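The Table Is the Hard Part

Why a pale wooden top shows everything, and what three workshops do about it

A dining table leaves the Hullavum joinery with a surface that has been sanded, sealed, cut back and sealed again. Within a month of delivery it will have been wiped several hundred times, and most of the wear it shows after that will come from the wiping.

Ulla Wikström runs the finishing room. Her specialty is pale tops, the kind that buyers have been asking for in place of walnut and dark-stained oak. A dark top hides scratches poorly and stains well. A pale top does the opposite, and it also tends to shift in color, usually toward yellow, under the wrong finish.

"People choose the wood and accept whatever goes on it," she says. "The coating decides what they will be looking at in five years."

The choice comes down to two families. Film finishes such as lacquer and varnish sit on the surface and form a continuous layer. Penetrating finishes, mostly oils and hardwax oils, soak into the upper fibers and leave little on top. A film resists water better and is easier to wipe clean. When it fails, it fails at an edge: liquid gets under a chip, the wood beneath turns gray, and the repair usually means stripping the whole top. An oiled surface marks sooner but can be patched in an evening.

Gloss complicates the decision. The higher the sheen, the more a surface reports on the room around it. A window will lay a pale band across the boards, and any unevenness in the coat bends the edge of that band. Finishers use this. Wikström inspects with a single lamp held low and to one side, and she moves her head more than she moves the lamp. Dust nibs, which are particles caught in the coat as it cures, appear as dark or bright points depending on the angle. A nib can be leveled with fine paper. A speck lying on top comes away with a dry cloth, so the cloth is always tried first.

Grain direction matters at this stage as well. Closely spaced lines camouflage fine scratches that run with them and expose any that cross. For this reason the last sanding is done by hand along the grain, even on tops that have been through the machine. Residual swirls from an orbital sander can be invisible on raw wood and obvious under the first coat.
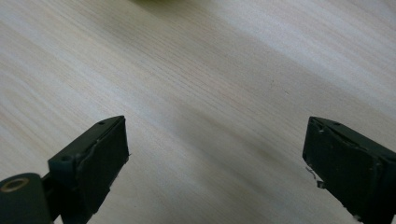
Reading the light

Ebbe Solberg restores furniture under the name Jiltley and sees tables at the other end of their lives. He divides damage on pale tops into what is in the finish and what is in the wood. White rings are in the finish. They are moisture trapped in the film, and gentle warmth will often release it. Black rings are in the wood, where water and iron have reacted with tannin, and they need bleaching.

Gray bands cause the most confusion. Owners call them stains, and some of them are. Others are reflections, or areas where years of polishing have raised the sheen so that the surrounding finish looks dull. Solberg's test is to walk around the table. A stain stays where it is. A change in sheen brightens or fades with the viewing angle, and a reflection slides along the boards.

He charges nothing for that diagnosis when it can be done on the first visit. Stripping and refinishing a six-seat top takes him 13 hours of labor, spread over several days of drying.

Routine care

The advice from both shops is short. Dust with a dry cotton cloth before using a damp one, so that grit is not dragged across the finish. Wring the cloth until it no longer drips. Wipe along the grain and dry immediately. Avoid silicone sprays, which leave a residue that repels any later coat. Melamine sponges are abrasive and will polish a matte film into shiny patches.

Felt pads under bowls and lamps should be lifted and brushed now and then, as they collect grit. Objects left in one place for a whole summer will leave an outline on most light woods, because the exposed area changes color and the covered area lags behind. Moving things a hand's width every few weeks evens it out.

Oiled tops need more. Sixten Lie, who makes tables to order at Ikent, supplies each one with 30 milliliters of the oil used on it and a white pad. The oil is spread thin, left for the time on the label and wiped off completely. Excess that is allowed to cure turns tacky and has to be scraped. Used rags are laid flat outdoors to dry, or soaked in water and kept in a closed metal can, as oil-soaked cloth can heat up and ignite on its own.

Lie recommends the first treatment after six months and the next when water stops beading. On his own kitchen table that has worked out to every August.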